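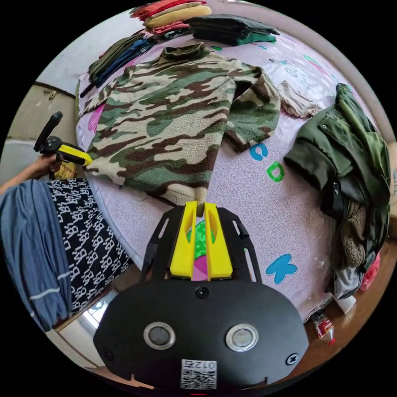
Bought the Gandier garment steamer in October after the old iron finally quit. Been using it most mornings, so quick review before I forget what annoyed me.

Paid 2,710 with shipping, which is a lot for a steamer. The Plotau was cheaper but the tank on that one is tiny and my sister-in-law Zohreh Ranjbar had hers leak all over a silk blouse. So no.

Heats up fast. Faster than the box says. Button is stiff for the first week, then loosens up. Trigger lock is good -- my thumb used to cramp on the old one.

Cord is too short. I have to stand right by the outlet with the hanger hooked over the closet door, and if the shirt is long the hem ends up on the floor. Extension cord is a no according to the manual. Great.
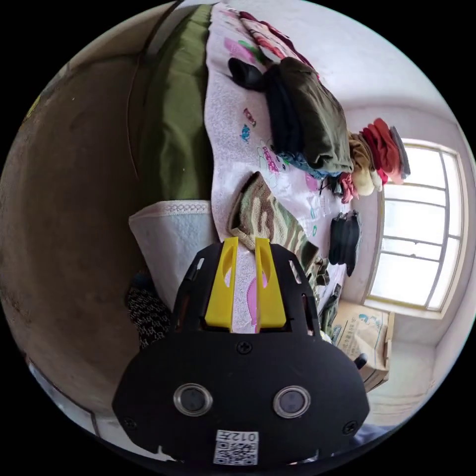 Cotton shirts: fine, two passes. Linen: forget it, still need an iron and a board. Polyester school pants came out better than I expected, no shine. Curtains I did while hanging and that alone was almost worth the money. Pleats are hopeless, it just softens them and then you've made it worse.

Spits a bit if you tilt it. Keep it upright and let it run a few seconds into the sink first. I ruined nothing but I did get drops on a tie, and they dried without a mark.

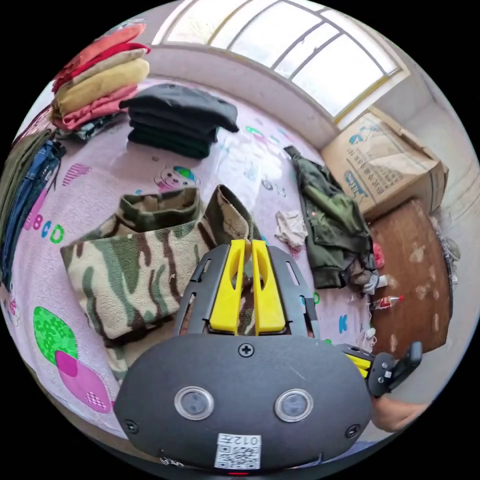 Can you use tap water in it? The manual says you can, but our water is hard and I got white flecks by week three, so I switched to distilled and they stopped.

Descaling is a pain. Fill, wait, dump, rinse, rinse again. The little brush they give you doesnt fit the opening. I use an old toothbrush.
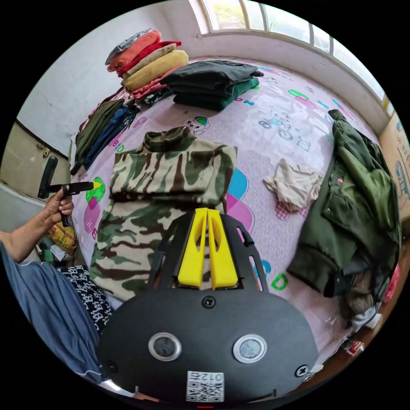
Noise is ok, like a kettle. Weight is ok until the tank is full, then my wrist knows about it after four or five shirts. Travel pouch is thin and the zipper stuck on day one. Would of prefered a longer cord and no pouch.

Four out of five. Would be five with another few feet of cord.

Comments

Keyvan Ebrahimi
Same flecks with mine. Vinegar worked but the smell hung around for days.

Nima Farahani
does it do suit jackets?

Golshifteh Vahidi
Nima, yes but hold it back from the lapels a little. Mine went wavy.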